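Etport publishes good practice guide for robot test cells

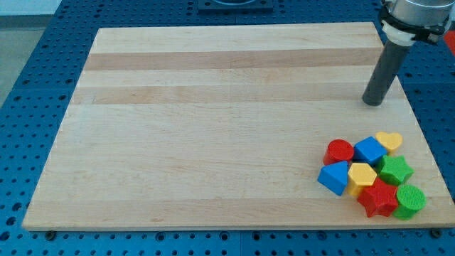 Test blocks on a wooden board, with the rod-shaped tool of the robot arm over the board. Photo: Etport

Etport has today published a guide of good practice for small robot test cells. It was written together with the machine builder Van Hecke and the software firm Dosuleo, and it is meant for laboratories, schools and workshops which use one robot arm for handling trials.

The guide has 8 chapters. They explain how to prepare the work surface, how to mark the area of the arm, how to choose test objects and how to write down the results. A separate chapter is about the change of tools, which many users asked for during the consultation in spring.

"Many laboratories do good trials, but they describe them in very different ways," says Yaw Sarpong, head of standards at Etport. "When one team writes only 'coloured blocks on a table', another team cannot repeat the work. We ask for the shape, the colour, the surface and the starting place of every object."

The guide recommends that the work surface is fixed to the table before each series, and that its position is checked again after every 500 cycles. Objects should be of simple and known shapes, such as cylinders, cubes and stars. During a series, 2 persons must know how to stop the arm, and one of them must stay in the room.

The rules were tried at the Tresen test site, where the partners completed 3880 cycles with different objects and tools. Remarks from the operators were included in the final text. For example, the checklist before start is now on a single page.

The guide does not replace the safety laws of any country. Each user is still responsible for the risk assessment of the own cell.

The guide is free of charge and can be ordered from the Etport office. A first revision is planned for October, and users are invited to send their comments before this date.

Press contact: Yaw Sarpong, Etport, Standards Department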